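Junho, quase meia-noite

Escrevo isto sentada no chão do corredor, com as costas encostadas à máquina de lavar, que ainda está morna e me sabe lindamente. Devia estar na cama. Mas hoje foi dia de roupa de casa e eu, quando me meto nisto, perco a noção das horas (e do jantar, que acabou por ser pão com queijo, comido de pé).

Tudo começou porque abri o armário de cima à procura da toalha de mesa boa e me caiu metade do conteúdo em cima da cabeça. Panos de cozinha, toalhas de rosto, uma fronha sem par, o saco dos guardanapos. Tenho andado há meses a fechar aquela porta com o joelho e pronto, chegou o dia. Fiquei a olhar para o monte e pensei: ou volto a enfiar tudo lá para dentro ou faço isto como deve ser. E fiz! Bem, quase tudo.

Tirei o resto das prateleiras e pus em cima da cama. Contei, porque me deu para isso: 60 peças, sem os lençóis. Sessenta! Para uma casa onde vivem duas pessoas e onde raramente há mais de quatro à mesa. Nem sei de onde veio tanto pano. Alguns são da minha mãe, outros vieram com a mudança de Brarkthorpe e nunca saíram do saco, e há uns que juro que nunca vi na vida. O Jerome diz que fui eu que os comprei. Duvido muito.

A primeira hora foi só cheirar e sacudir. Havia um cheirinho a fechado em quase tudo, nada de grave, mas lá foi uma máquina inteira a 60 graus com as toalhas mais velhas, e outra mais meiga com o que tem cor. Usei o detergente Minja que a Precious me deixou cá da última vez, que cheira a limão e a mais qualquer coisa que não consigo identificar. Gosto. É capaz de ser um bocadinho forte para quem tem nariz sensível, mas na corda, ao sol, aquilo ficou uma maravilha. Estava vento, secou tudo num instante e eu ali de molas na boca, toda contente, a falar sozinha.

A Precious telefonou a meio da tarde, a Precious Dimaculangan, que dobra roupa como quem faz origami e que me anda a tentar converter há anos. Pus o telefone em alta voz em cima da cómoda e ela foi-me dando instruções enquanto eu tentava. Segundo ela, o meu erro é começar pelo comprimento. Primeiro estica-se bem o pano com as mãos, do meio para fora, depois dobra-se no sentido da largura até ficar uma tira direitinha, e só no fim é que se pensa em encurtar. E os cantos! Canto com canto, sem pressa. Ela ouvia-me bufar do outro lado e ria-se.

Os primeiros saíram tortos. Um deles parecia um envelope que alguém tivesse tentado abrir à dentada. Mas ao sexto ou sétimo já tinha o jeito, e há ali um momento em que a mão passa por cima do pano e ele fica lisinho, lisinho, que me dá uma satisfação que nem sei explicar. A minha avó fazia o mesmo gesto com a massa dos pastéis. Lembrei-me dela a tarde toda, coitadinha, com o avental sempre húmido à frente.

Entretanto fui separando. Ficaram 16 panos de cozinha, que já chega e sobra. Os mais ralos foram para trapos do chão, os que tinham buracos cortei em quadrados para limpar os vidros, e pus num saco os que estão bons mas que não uso, para levar à Denora (a lojinha em segunda mão ao pé do mercado, onde aceitam roupa de casa desde que vá lavada). O saco está à porta. Conhecendo-me, ainda lá estará em agosto, mas a intenção é séria.

Não consegui desfazer-me dos de quadradinhos. Sei que são fininhos e que já nem absorvem grande coisa, e a Precious disse logo "esses vão fora", mas não vão nada. Têm um ar de cozinha antiga, de pão a arrefecer, e dobrados ficam tão certinhos, com as linhas todas alinhadas umas com as outras! Foram para a frente da gaveta, para os ver todos os dias.

A gaveta, já agora, foi a grande discussão da noite. O Jerome chegou às 7 e deu comigo de gatas, a medir o fundo com a fita métrica da costura. Eu queria os panos ao alto, em fila, como os livros na estante. Ele acha que empilhados é que é, que se tira o de cima e acabou-se. Expliquei-lhe que assim se usam sempre os mesmos três e os de baixo morrem ali de velhice. Ele disse que um pano não morre. Enfim. Experimentámos das duas maneiras, com ele sentado no banco a dar palpites e a comer azeitonas, e ao alto cabiam todos e ainda sobrava um palmo para os pegadores do forno. Ganhei eu. Ele não o admitiu, mas foi arrumar os dele (tem 2 que considera dele, vá-se lá saber porquê) exatamente na mesma posição.

O armário de cima ficou assim: toalhas de banho à esquerda, rosto à direita, toalhas de mesa na prateleira do meio, enroladas para não vincarem. Os guardanapos passaram para uma caixa Tralto daquelas baixas, com tampa, que estava debaixo da cama cheia de cabos de telefones que já não existem. Os cabos estão agora em cima da secretária. Isso fica para outro dia, não quero nem olhar.

Ah, e a fronha sem par! Apareceu o par. Estava dentro da outra fronha. Sempre lá esteve.

E a toalha de mesa boa, a que eu procurava no princípio de tudo? Não apareceu. Revirei as prateleiras, o cesto de passar, a mala das férias, até fui ver ao porta-bagagens do carro. Tenho a vaga ideia de a ter emprestado à minha irmã para o batizado, mas se lhe pergunto e afinal não foi, vou ouvi-la até ao Natal. Amanhã mando-lhe uma mensagem como quem não quer a coisa.

Dói-me o fundo das costas e tenho as mãos secas de tanto mexer em algodão, preciso de pôr creme. Falta passar a ferro os lençóis de linho, que esses não perdoam, e comprar molas novas, que hoje partiram-se várias. Também queria forrar a gaveta com papel, mas vi os preços e fui-me logo embora da página.

Já lá fui abrir a gaveta não sei quantas vezes antes de me sentar aqui. O Jerome gritou do quarto a perguntar se estava tudo bem. Estava ótimo, estava só a ver os meus panos. Vou dormir.

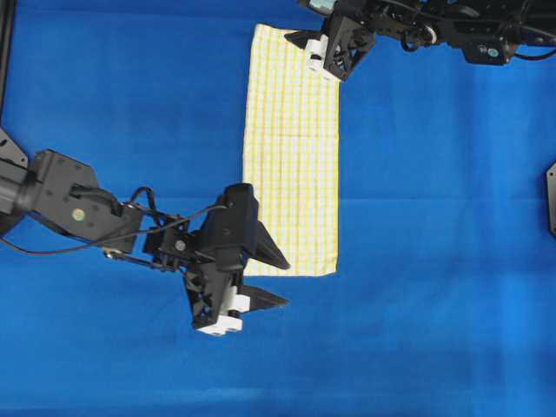

Pano de quadradinhos amarelos, dobrado em tira, sobre o tecido azul.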